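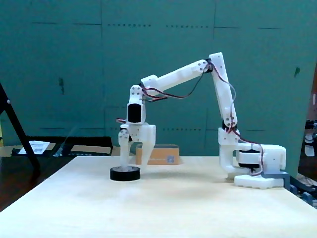 Kokora Shared Workroom
Progress report to the Farkstead Fund
Submitted 6 January 2022
Prepared by: Iraís Hinojosa, workroom coordinator
Reviewed by: Bernd Mühlbauer

1. Purpose of the grant

The Farkstead Fund supports Kokora in improving the work surfaces in the shared workroom and in setting up a simple system for small supplies. Under the grant agreement, the workroom is to have protected work areas, a marked place for each item in regular use, and a written record of supplies issued to members. The present report covers the first half of the grant period.

2. Work surfaces

The tables in the workroom were in sound condition at the start of the project, but the finish on several of them had suffered from cutting and gluing. The grant application proposed replacing the tops. After obtaining prices, we requested and received permission to use loose wooden boards in their place. A board can be turned over, cleaned or exchanged without taking the table out of service.

The boards have been left unpainted. Members reported that small dark items are easier to find on a pale surface, and a painted sample showed scratches within a short time. Marks from handling do appear on the bare wood – these are wiped down at the end of the day, and light sanding is planned for March.

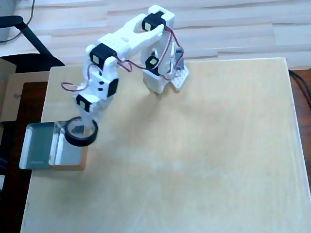 Figure 1. Black electrical tape at the metal tray, large work board.

3. Small supplies

Demetrio Arrieta completed the first full inventory of small supplies. It recorded 468 items, of which 194 were duplicates of something already held elsewhere in the room. Tape was the most frequent duplicate. Rolls had been stored in drawers, on shelves and in personal boxes, and new rolls were being ordered while part-used ones remained on hand.

Tape now has a fixed position at the left of the work board. The same rule applies to other items used at the board: they are put down in one place and returned there when the task is done. Full rolls are kept in the supply cabinet and signed out on the Vavska record sheet, which replaced the notebook used previously. Yuzhen Meng checks the sheet against the cabinet each month.

Several forms of container were tried. Shallow ones proved the most suitable for use on the board, as the contents can be seen and picked up from above. Deeper bins have been moved to the shelves.

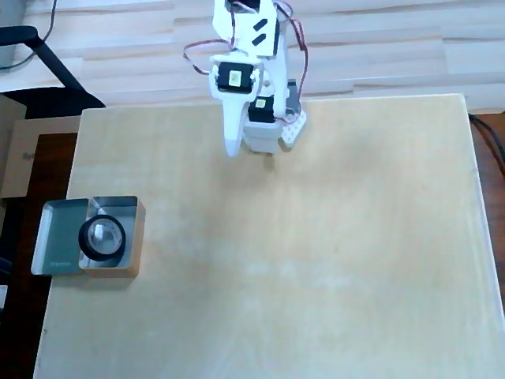

Figure 2. Left side of the board in use.

4. Expenditure

Spending to date is within the approved budget. The change from new tops to loose boards produced a saving under "Furniture," and we ask that it be carried over to "Storage" to cover labels and 20 additional shallow containers. Receipts are attached as Annex B. The quotation from Jin for shelf dividers is still outstanding.

5. Matters requiring attention

Use of the record sheet is uneven. Evening members sign for supplies less often than daytime members, and Xiuying Tan has agreed to go over the procedure with each evening group. The target in the grant agreement is 100 percent of issued supplies recorded by the end of the period. We consider this achievable, although it has not yet been met.

The second matter concerns the edges of the boards. Two members asked for them to be rounded – a quotation for this work will be sent to the Fund separately.

6. Next period

Planned work consists of sanding the boards, labeling the remaining shelves and repeating the inventory in March. The results of the second inventory will be included in the final report.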